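Notes on the Bralier Kitchen Arm Package

I have now completed my review of the Bralier package, which is supplied by Hordiienko to small laboratories and training centres. It was installed in our practice kitchen at Nelport in January, and I have used it on most mornings. The following remarks are my own and were not requested by the supplier.

The package covers the arms, the grippers, the control software and remote support for 2000 operating hours. The printed manual runs to 268 pages and is well ordered, although the chapter on calibration assumes more knowledge than many buyers will have. Kenta Chiba of our Lasach office completed the first set-up with me in almost 40 minutes.

My chief interest was in doors. A refrigerator door is heavy, it moves in an arc, and the arm must follow that arc without pushing too hard against the edge.

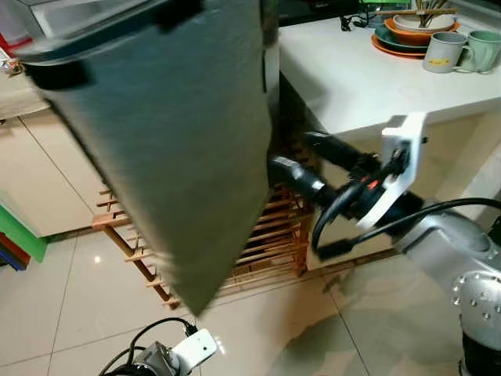 The software offers a force limit for this kind of task, and I would advise new users to begin with the lowest setting. The cables deserve attention too - they should be checked before each session, and the clips supplied are rather small for the purpose.

Support has been courteous. My one complaint, filed under reference 764, concerned a late delivery of spare finger parts, and it was answered the same afternoon. I shall write separately on the drawer and cupboard routines once the next software version has been released.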